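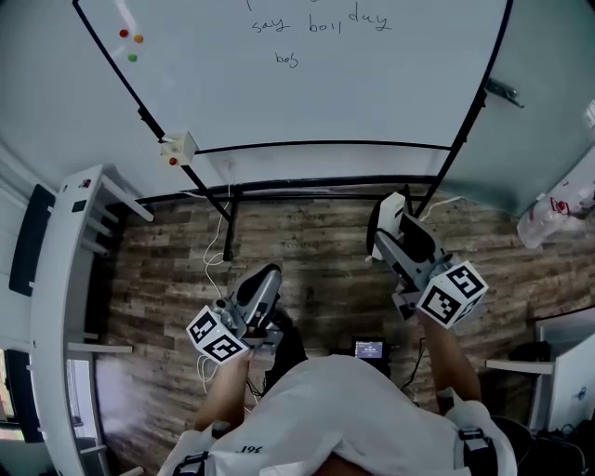 Braid or mono for feeder fishing at Zalholm

Coarse and Feeder > Stillwaters

parvathi_u
Posts: 22
11 July 2019
I'm fishing the dam end at Zalholm for bream and can't decide on a main line. I've been using 6lb mono on a Vlachou reel and a 20g cage feeder. At long range the bites are just small trembles on the tip and I miss most of them. The man in the shop at Brarkgate said to change to braid. Has anyone done both on this water?

KGowda
Posts: 655
Braid, no question. At that distance mono stretches so much that a bream can pick up the bait and drop it before you see anything. Use a mono shock leader, two rod lengths, and a softer tip than you have on now.

eponce
I'd disagree with that. The dam end is full of stones and old rope. I went over to braid last December and lost six feeders in one session, with the line cut each time a foot or two above the leader knot. Mono rubs as well but it gives you some warning. I'd stay with mono and shorten the hooklength first.

KGowda
Where were you fishing? From the steps the bottom is clean silt once you get past the shelf. If you clip up short of that you will be on the stones whatever line you use.

eponce
Left of the steps, by the valve tower. I take the point about the shelf, but you don't always get a choice of peg on a busy day.
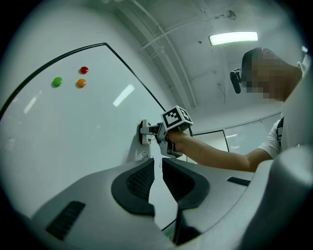
The whiteboard, with its green, red and orange magnets.

huimei_c
I fish Zalholm and the canal at Ballonport. Mono on the canal, braid at Zalholm, but only when it's calm. With a side wind the braid bows badly and drags the feeder out of position. Sink it by putting the rod tip under and giving it a few quick turns after the cast.

Also, parvathi, what hooklength are you on? Trembles on the tip that never turn into anything can be small roach.

parvathi_u
Hooklength is 20 inches, size 14 hook, two red maggots. I hadn't thought of roach. I did have a couple on the retrieve.

huimei_c
Try worm or sweetcorn before you spend money on line.

KGowda
Agree with the corn. I still say braid.

Eun-ji Kong
Check the rules board by the gate as well. When I was last there braid was allowed as main line but not for hooklengths, and feeders had to be free running.

parvathi_u
Thanks all. I'll put corn on and keep the mono for the next trip, with a spool of 10lb braid in the bag if I get a peg by the steps. Which knot for the leader?

KGowda
Double uni. Wet it before you pull it down.

eponce
FG if you have the patience. It goes through the rings better.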